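Last updated July 29, 2020
2 min read

Speaker notes: Twill shrinkage, Grambridge mill talk

Slide 1. Scope: cotton twill, piece-dyed. No plain weave today.

Slide 2. Ostholm lot, 300 g/m². Width 153 cm off the loom, 146 cm after finishing. Pause for the width table.

Slide 3. Diagonal ribs skew when the cloth relaxes. Green twill, bunched:

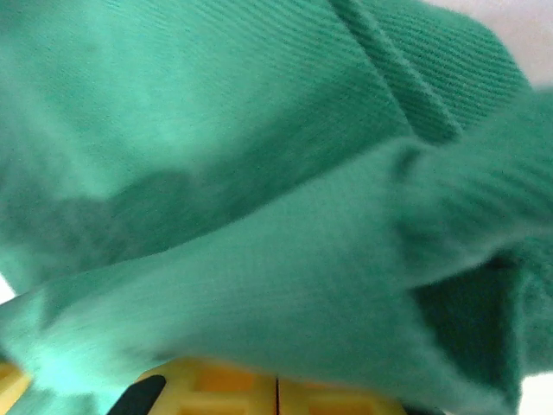
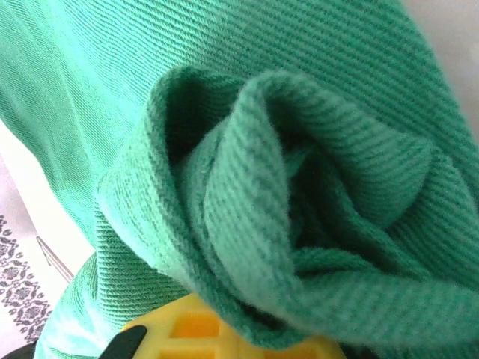
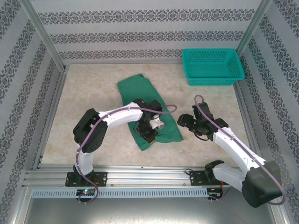 Measure skew flat, at both selvedges and center. Take questions on tension before slide 4.

Comments

Laimutė Butkienė: Is 153 with selvedge?

Algirdas Vanags: Slide 2 needs the warp figure too.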